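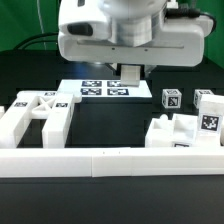

Bandara arm team passes 829 recorded runs

The robot arm in the Histham building has been putting in long hours this January, and the numbers are starting to look great. The Bandara project has now saved 829 recorded runs of the arm handling small white blocks and cubes, every one of them a fresh example for the learning system that Nuwan Siriwardena and Anoma Howlader are training upstairs.

Each run is short. Someone guides the arm through a piece of an assembly job, the cameras record along with the joint positions, and the file gets a quick check before it goes into the pile. Then the parts are moved a little and it all happens again. Nuwan's rule is that no two starting layouts should match, so the cubes get nudged, turned and swapped all day long (he has become very good at being messy on purpose).

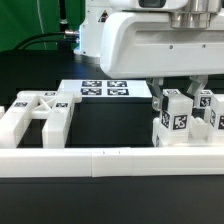 The square black-and-white tags stuck on the parts are a big help here. Software reads them and works out where each piece is sitting, so nobody has to measure anything by hand between runs. Anoma wrote the script that compares the tag positions with what the arm reports, and it flags any run where the two disagree. In the first batch it caught 13 bad ones, all from the same loose camera mount, and those have been recorded over again.

"I love watching the replays," Anoma said. "You see a person hesitate, back off and try a better angle. Those are exactly the moments we want the system to learn from!" 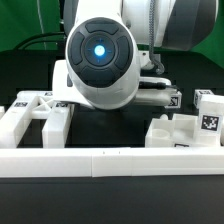
Kisdale Robotics Club | Histham Building, Lab 2

Three people have shared most of the driving so far: Janaka Patwary, Müzeyyen Duman and Jagadeesh Kartha. They all have their own style, and the team is thrilled about that. Müzeyyen comes in slow and straight down, Janaka likes to swing in from the side, and Jagadeesh is quick enough that the others have asked for lessons. A system that has only seen one person's habits tends to copy them, quirks and all, so the mix is very welcome.

The newest addition is close-up video from the wrist. Fast moves leave some of it blurry, and the team talked over whether to throw those stretches out. They're staying in. The arm will have to cope with the same blur when it works by itself, and early training tests with the blurry stretches included came out ahead.
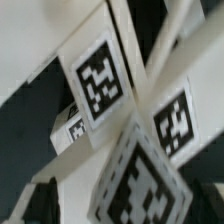
Next up is a set of recordings where a grasp goes wrong and the driver recovers from it. After that the whole collection moves over to Wivov, the club's shared storage, where any member can browse it and try training a model at home. Anyone who wants a turn driving the arm can come by the lab after 3 p.m. and ask for Janaka. Beginners are very welcome, and the first practice run is never saved.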